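Washroom Cleaning Automation at Tilstead: Interim Report to the Wondum Fund

1. Where we are

The grant covers a humanoid robot for wiping down sinks and counters at the Tilstead site, and paid time for the cleaning staff to work with it. We are in month 7. Spending is on plan apart from cables and spare gripper parts, which went over. The sink routine is the only one we consider close to ready. Each run starts with dark debris in the basin and a cloth on the left ledge of the counter.

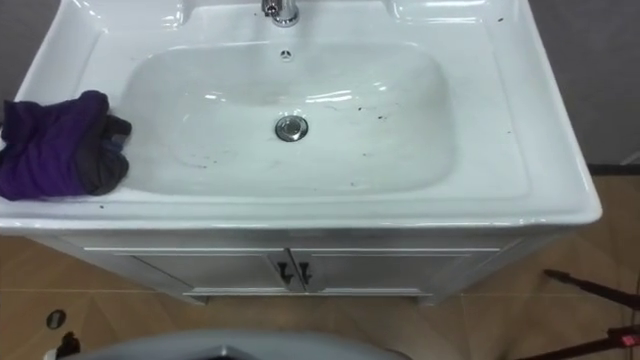
2. The sink routine

The robot takes the cloth, wipes the ledges, then works across the bowl. We have logged 903 runs since the last report, and a cleaner scores each one on a paper sheet. The flat ledges score well. The area right of the drain scores worst, as small specks get pushed up the slope and left there. Plundia, who supply the control software, sent an update in May that slows the stroke near the stopper. It helped, but a run now takes longer than a cleaner needs for the same sink.

Picking up the cloth was the main cause of failed runs in the first quarter. A flat cloth is hard to grip and a bunched one is easier, so staff now leave it bunched.

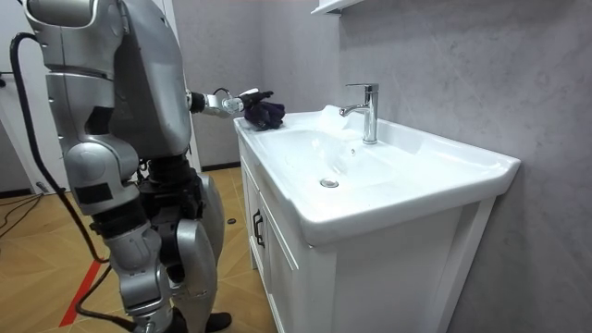

The power and data cables are still a trip hazard, and the door has to stay shut during a run. We asked Vlachou for a quote on a battery version and expect it before the next report.

3. What has changed for staff

No hours have been cut, and the agreement with staff rules that out for the length of the grant. The cleaning team has had 320 hours of paid training so far. Most of that went on starting and stopping the robot safely, changing the cloth and filling in the score sheet.

Staff say they bend over sinks less on test days. They also say that watching the robot is dull and that they get behind on the floors. Two cleaners have asked to go back to their old rota, and we have agreed. The rest want a clear rule on who does the basin again when the robot leaves it dirty. 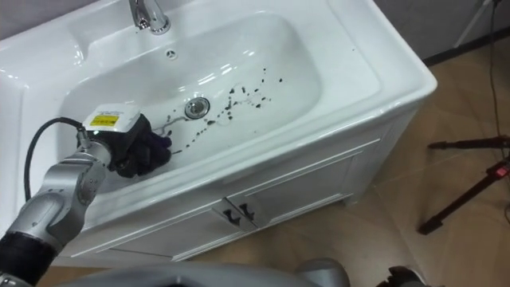 At present the person on shift does it, and the time is not recorded anywhere. We will add a line for it on the score sheet from next month. Without that figure we can't say whether the routine saves any work.

4. Next period

We plan to reach 2,000 logged runs, try a thicker cloth, and start on mirrors if the basin scores hold up. We request no change to the budget total. We would like to move the unspent travel money to training.

Tilstead Facilities Office | Contact us | Copyright Tilstead Facilities | Back to top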